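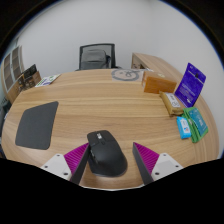

Undura, the family-run maker of home and office furniture oils, is delighted to announce that its Lekgate hard wax oil goes on sale this April through Stadero stores and by mail order, and we could hardly be happier to be sharing it with our customers at last. Anybody who works at a wood desk knows how much the top has to put up with over the years, from coffee cups and elbows to a black computer mouse sliding over the same patch of grain all day long. Lekgate was made with exactly that sort of daily wear in mind, and it goes on with a plain cotton cloth, two thin coats, with a night's rest in between.

"We have had letters from people who inherited a desk and were afraid to touch it," said Corina Sârbu, founder of Undura. "I always tell them to start with a small corner, take their time and put the radio on. It's a lovely way to spend a Saturday, and you do get to know your furniture!"

Before settling on the final recipe, the company sent samples to 116 households and read every single note that came back, including a good many about the smell, which has been made a great deal milder as a result. Lekgate comes in clear, honey and walnut, and one can covers roughly 857 square inches with both coats, enough for a small desktop.
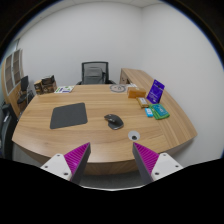

A large light-brown wooden desk with the grain running along its width.

Cornel Stanciu, who looks after the Undura workshop, will be giving free oiling lessons at the Esfahani showroom every Wednesday evening through the spring. Visitors are warmly invited to bring along a drawer front, a stool or any other piece they can carry, and there will be tea.

Stores wishing to stock Lekgate may ask for a sample can and price list from the Undura sales office.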